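Back to the sourdough, sort of

February 28, 2019
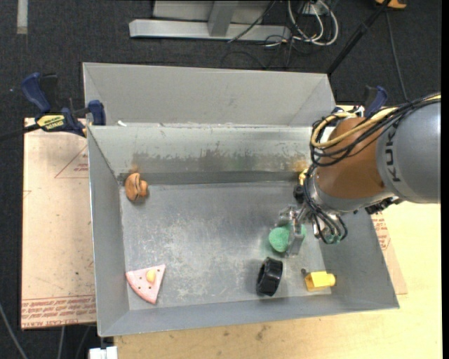 So the starter died. Went away for six days, left it on the counter, came home to grey fuzz and a smell I won't go into. Binned it, jar and all.

New one going now. Rye flour this time, the coarse stuff from Tornero, two feeds a day. Doğukan says thats too many. He also bakes better bread than me so, fine, maybe.

First loaf last night. Flat. Tasted ok toasted, lots of butter. Crust good, middle a bit gluey, think I cut it too soon (again).

Trying less water tommorow. Will post the recipe if it rises.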